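Print this page | E-mail this article

We use cookies to remember your settings and to count visits. By continuing to read you accept this. [Accept] [More information]

Review: Trirel, a toolkit for training manipulation policies in simulated kitchens

By Blažena Říha

I have used Trirel since August, first on my own desk computer and later on the shared machine of our group. My interest is narrow. I wanted to repeat the result from the paper of Bethel Admasu and Reginald Crenshaw, where a policy trained on many randomized rooms is compared with a policy trained on few rooms which are rendered carefully. The toolkit is the code from that paper, cleaned and given a manual, so it is the natural place to begin. This review is about the method as much as about the software, and I do not know how to separate them.

The claim of the paper is simple to write down. If the budget of demonstrations is fixed, it is better to spend it on different surfaces and furniture positions than on better light and sharper textures. Trirel comes with 26 room layouts and a generator which changes wall coverings, floor colors, table position and the small objects on the table. Each episode saves the camera images, the joint states and the seed. I like very much that the seed is saved in the same file. In Ninska, which I used before, it was in a separate log, and twice I lost it.

Installation took me one afternoon. The manual is correct but it has an order that I found strange: the section on graphics drivers comes after the section on the first run, and the first run fails without the drivers. Jarmila Havlíček, who shares the machine with me, had the same trouble and solved it faster.

I generated 2042 episodes of one task, putting a small object into a bowl. After filtering out the ones where the planner gave up, 1145 were left. That is a big loss, and the paper does not discuss it. I looked at the rejected episodes one by one for an evening, and most of them had the table placed so near to a wall that the arm had no free path. The generator should check this before it starts rendering. Now it renders everything first and throws it away later, and you pay for the electricity.

Then the training. I trained one policy on all the layouts and one policy on only 7 of them, with the same number of episodes for each. On rooms that neither policy had seen, the first one was clearly better, as the paper says. On rooms close to the training set the difference became small, and with one of my three training seeds it went the other way. I would not call this a failed replication. But the figure in the paper has no error bars, and after this experience I would like to see them.

What surprised me more was how little the rendering quality mattered. The pictures from Trirel are not pretty. Textures are soft, edges have small steps in them, and the wood grain on the walls looks like what you get in a cheap office. I expected that the policy would learn something wrong from this, for example to follow the edge of the floor.
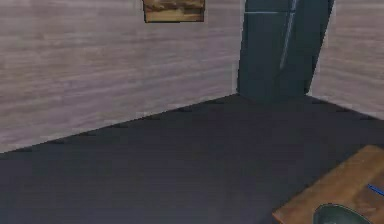

I tested it by rendering the same 7 layouts again at the highest setting, which takes much longer, and training once more. The success rate on unseen rooms moved by less than the difference between two seeds. Čestmír Ondrejka suggested that I should also try to make the pictures worse on purpose. I did it only with blur, and only a strong blur made real damage.

Some smaller remarks. The replay viewer is good and I use it every day. The option for the wrist camera works, but its default angle is too wide for my taste and the documentation gives no unit for it. Export to the Junusico format drops the depth channel without a warning — please check your files before you delete the originals. Error messages are short and sometimes they name a function that no longer exists.

I cannot say anything about transfer to a real arm. The paper has one page on it and I do not have the hardware to repeat that part.

For a group that wants to study how variety in the training rooms changes a policy, I can recommend Trirel. For somebody who needs beautiful images, or a finished product with support, I cannot. I will keep the configuration files from my runs and send them to any reader who asks — the filtered episode list is included.

Print this page | E-mail this article

Get our newsletter with new reviews once a month. You can unsubscribe at any time.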